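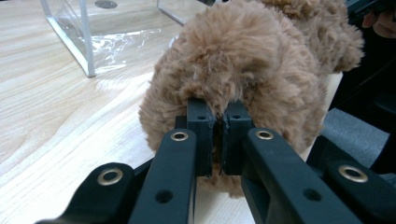
Ona Lill asked, in the first issue opened against this repository, whether the Lusura word list could be used without the audio. It can. The text files have no dependency on the recordings and are versioned separately.

Lusura Toy Names, release 6

Contents
A list of 3,303 everyday names for soft toys, collected by written survey in Cledcombe and Fliltbridge. Each entry has a headword, a spelling variant field, a town code and the age band of the respondent. Names of persons were removed before release.

Files
names.tsv: main table, tab-separated, UTF-8
variants.tsv: alternate spellings keyed to headword
towns.txt: town codes
audio/: 599 spoken headwords, mono WAV

Known problems
Fliltbridge is overrepresented. The age band is blank for 40 entries where the form was returned incomplete. "Teddy" and "ted" are kept as separate headwords; "teddy bear" is filed under "teddy". Plural forms were folded into the singular by hand, and the folding is inconsistent before release 4.
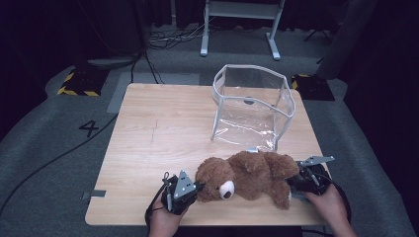
Malik objected on the mailing list that folding "bear" into "teddy bear" would lose the older speakers' usage, and asked for the two to stay apart. They were split again in release 5. Scripts written for release 4 will need the new key column.

Loading
Read names.tsv with quoting turned off. Some headwords contain a straight apostrophe, and a few variants begin with one. Sort order is by byte value and does not follow any dictionary.

License
Text: free reuse with credit. Audio: noncommercial use only. Corrections go in the issue tracker, one headword per issue.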